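Harkbridge Workshop Group Releases Free Build Notes for Two-Arm Tabletop Robot

For release in July

HARKBRIDGE — The Mugo build group, which meets in the Bernine shared workshop, has released a full set of build notes for its two-arm tabletop robot. The notes cover the frame, the wiring, the control software and the small household tasks the group uses to test it. They are free to download and may be changed and shared.

The robot, also called Mugo, was put together over 9 months of evening sessions. Work starts at 7 p.m. and the shop closes at ten. Two earlier versions used a single arm clamped to a workbench. The current one has two arms on a shared bar, set up at the edge of a walled table.

"One arm kept pushing things off the bench," the group said in a statement. "With two, you can hold something still with one side and work on it with the other. It also doubled the wiring, and we spent more time on cables than on anything else."

The release includes a parts list, drawings for the base bar and the table, and eight pages on routing the cables so they do not catch when the arms fold in. An earlier layout ran the cables under the arms and was dropped after a connector pulled out twice. There is also a section on calibration, which should be done again whenever a motor is swapped.

Test tasks are kept simple. Markers are picked up, passed across and set down. Dishes and a drying rack share the table, so the arms have to be driven with other objects nearby. Builders are free to use whatever they have at home, though the notes suggest starting with light items.
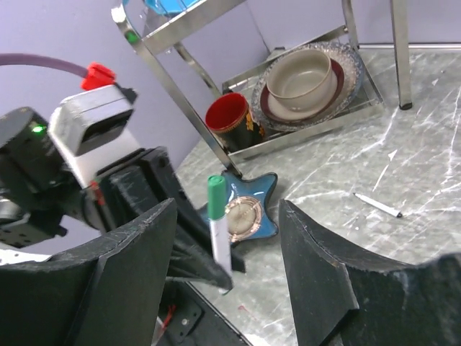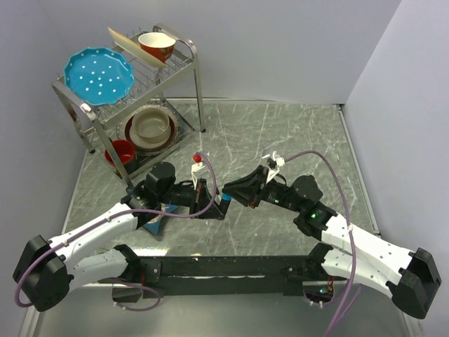
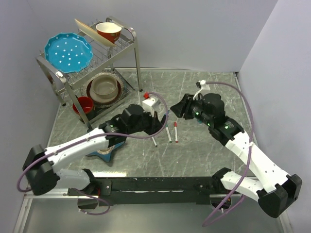 Mugo at the Bernine workshop, with the dish rack on the table. The first picture is the view from a gripper.

The group has recorded 200 practice runs on the current version. Runs that failed were kept along with the rest, and the log gives the likely cause where one was found. Dropped markers and slow wrist response are the most common entries.

Gripper fingers are treated as wear parts. The notes explain how to remove and replace them without taking the wrist apart.

A second build is under way at Mastness, a smaller shop on the other side of Harkbridge. Its members are working only from the published notes and sending back corrections as they go. The first round of changes fixed a wrong screw length and a missing step in the motor setup.

The group does not sell kits or finished arms and has no plans to. Questions and corrections can be sent through the project page or left at the front desk of the Bernine workshop. Visitors may watch a session from 8 p.m., once setup is done.

About Bernine

Bernine is a member-run shared workshop in Harkbridge with benches for wood, metal and electronics. Members pay by the month and bring their own projects.

END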